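4. Classroom Procedure and Collection of Demonstrations

4.1 Setting and participants

The student project described in this paper was carried out as the practical part of an elective course in robot learning at the Serville campus. Teaching ran from March until the final review in June 2019. Students worked in teams, and every team was assigned one household task to be taught by demonstration. Tasks were drawn from a list prepared by the course staff and covered the handling of food, the filling and emptying of containers, and the clearing of a table.

The course had two aims. The first was to let students experience the full path from a person's movement to a trained policy. The second was to find out whether demonstrations recorded by beginners could be used without heavy editing. Earlier offerings of the course had relied on a set of recordings supplied by the instructors, and students in those years had little sense of how much the quality of a recording affects what is learned from it.

Each team received 9 hours of supervised practice before any of its recordings were kept. Practice with the hand-held gripper came first. The student guides the tool directly, and its camera records the fingers and whatever lies close to them, including items that are soft or uneven in shape. 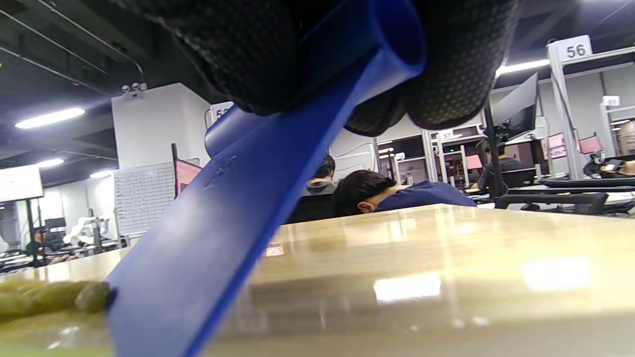 Figure 3. Hand-held gripper at table height, with a green object beside the tip of the blue finger.

Noel Sarmiento objected at the planning stage that nine hours was too generous, and that students would learn more from recording early, failing, and being made to watch the result. The staff agreed in part. From the second week onward, teams were permitted to record during practice, on the condition that such material be stored apart from the graded set and reviewed in the weekly meeting.

4.2 Recording protocol

A demonstration was defined as one complete performance of the assigned task, beginning with both hands at rest and ending when they returned to rest. The upper limit for a single demonstration was set at 90 seconds. Anything longer was discarded, even where the task had been completed, in order to keep the recordings comparable across teams. Sessions were limited to 45 minutes for each demonstrator, after which another member of the team took over.

Teams kept a written log in a shared format, named Jedgate after the software tool in which it was first drawn up. The log recorded the demonstrator, the task, the starting layout of the table, and any departure from the plan. Layouts were changed between demonstrations according to a printed schedule. Students were asked to follow the schedule even when a layout seemed awkward, such as one in which a rack or basket stood between the demonstrator and the item to be moved.

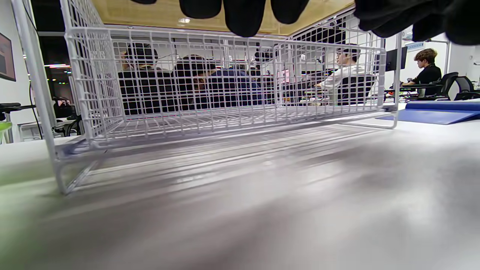
Figure 4. Gloved hand above a white wire mesh basket.

One team wrote in its midterm report that the printed schedule had been the hardest part of the project to accept, as it forced the members to repeat arrangements they already considered solved. The same report went on to state that these repeated arrangements later proved the most useful when the team compared its demonstrators with one another. The comment was discussed in the following class, and the schedule was kept without change for the second half of the course.

4.3 Handling of bowls and containers

Thin-walled items called for separate instruction. A bowl may be held by the rim, supported from beneath, or steadied against the table, and the three methods lead to quite different hand paths. Students were told to choose one method and to keep to it throughout a session. The gloves worn during these sessions were inspected at the start of each one and replaced when the fingertips showed wear.

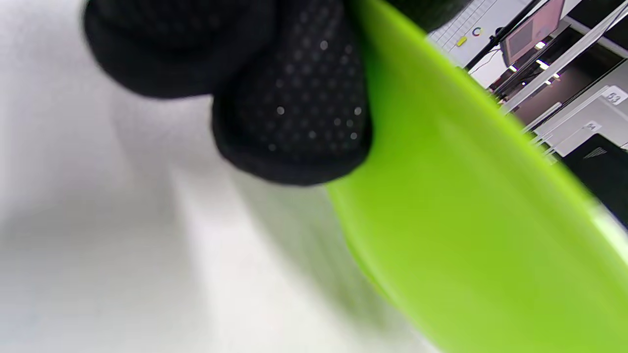

Figure 5. Gloved fingers at the rim of a lime-green object.

Why were teams not allowed to mix grips within a session?
A model trained on a small number of demonstrations tends to average between methods, and the average of two sound grips is often a grip that holds nothing.

Teams that wished to compare grips could do so by recording separate sessions and marking them as such in the log. Two teams took up this option. Their results are reported in Section 5 together with those of the Pinheiro group, which worked from the same task list under a different schedule.

4.4 Two-handed tasks

The final stage of the project concerned tasks in which both hands have a role. Scraping food from a cutting board was selected as the common task for all teams. It requires one hand to work a tool while the other stays near the container, and small pieces of food rarely move in quite the same way twice. Controllers were worn on both hands so that the position of each could be recorded along with the view from the head camera.
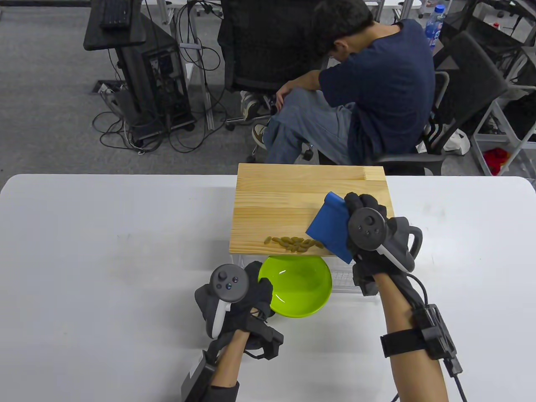 Figure 6. Two-handed scraping task with cutting board, blue scraper and lime-green bowl.

The common task also served as the basis for grading. Each team submitted 6 demonstrations of its own choice, accompanied by a short statement explaining the selection. Graders considered the steadiness of the tool hand, the agreement between the log and the recording, and the reasons given in the statement. Whether the trained policy later succeeded was not part of the grade, a rule adopted from the Celtville workshop course and announced to students at the first meeting.

Demonstrations not submitted for grading were retained for the analysis in Section 5, provided that the log entry was complete. Entries with a missing layout code were returned to the team once for correction and were excluded if they came back unchanged.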